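Ticket 403: Photo upload stops on Trakari shop page

Since the August update I cannot add photos of our timber boards to the catalogue. The bar goes to the end, then the page shows a grey box. I tried in two browsers, same result.

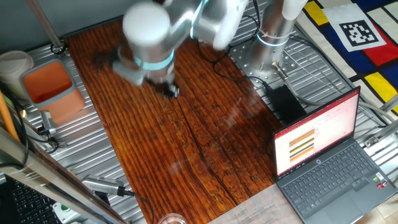 Smaller files, under 300 KB, are saved correctly. I cleared the cache also.

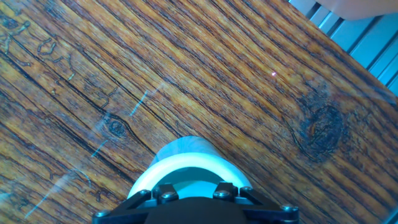

Ifigeneia Panagiotou: Thanks, we can repeat the fault. Please keep files under 200 KB until the fix is out.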